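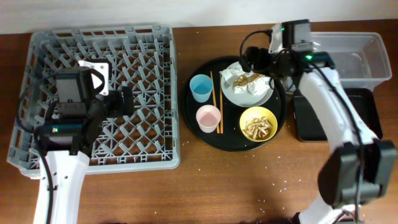 Dining Services at Evholm Hall: Frequently Asked Questions

This page answers the questions most often received by the Dining Office from residents, guests and conference organizers. Residents of Llorente House should note that their meals are served at Evholm Hall and that the same rules apply to them.

MEAL PLANS

Which meal plans are available?

Residents may choose the Full Plan, which covers every meal served during the term, or the Weekday Plan, which does not include Saturday or Sunday. The choice is made when the housing contract is signed. Commuting students and staff may buy single meals at the register.

Can I change my plan after the term has begun?

Yes. A change may be requested until the end of the second week of classes. Requests are made in writing at the Dining Office, and the new plan takes effect on the following Sunday. Later changes are granted only for medical reasons or a change in class schedule, and supporting papers must be attached.

Do unused meals carry over?

No. Meals not taken by the end of the term are forfeited. Guest meals – two per term on the Full Plan – also expire at that time.
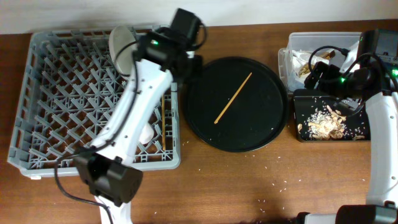 Refunds are made only when a resident leaves the hall during the term. The amount is figured from the day the room key is returned. Payment is sent to the address on file with the Housing Office, so please confirm that address before moving out.

HOURS AND ACCESS

When is the dining room open?

Breakfast begins at 8 a.m. on every day of the term. Lunch and dinner hours differ between weekdays and weekends and are posted at the entrance. The dining room is closed during the spring recess in April.

What if I forget my card?

Give your name and room number at the register. The attendant will check the list and record the meal. After two such entries in one week you will be asked to get a replacement card from the Housing Office in the Zolton Building, Room 951.

May I take food out of the dining room?

One piece of fruit or one baked item may be taken out after each meal. Residents who are ill may have a meal packed and collected by a friend, who should bring the resident's card. 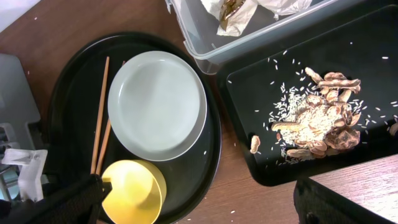
Residents with class or work during meal hours may order a bag meal by 6 p.m. on the day before. Bag meals are collected at the side counter and count as one meal on the plan. An order that is not picked up is still charged.

DIETS AND ALLERGIES

How do I report a food allergy?

Complete the dietary needs form before arrival, or as soon as the allergy is known. The kitchen manager will arrange a meeting to review the menu with you. Ingredient lists are kept at the serving line and may be read at any time. The kitchen handles nuts, wheat, milk, eggs and shellfish daily and cannot promise that any dish is fully free of them.

Are religious diets provided for?

Yes, with notice of one week. Meal times can also be adjusted during periods of fasting.
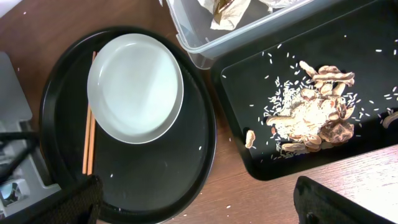 Menus are set two weeks ahead, and requests received after that point may have to wait for the next menu period. In the meantime the kitchen will offer a plain alternative at lunch and dinner.

GROUPS AND EVENTS

Can my group reserve space for a meal?

The Keltus Room may be reserved by recognized student groups and by departments. A deposit of $2000 is required for conferences. Student groups pay no deposit but are billed for any damage or added cleaning.

Where do I send a complaint or suggestion?

Comment cards are available beside the register. Written replies are given when a name and room number are supplied.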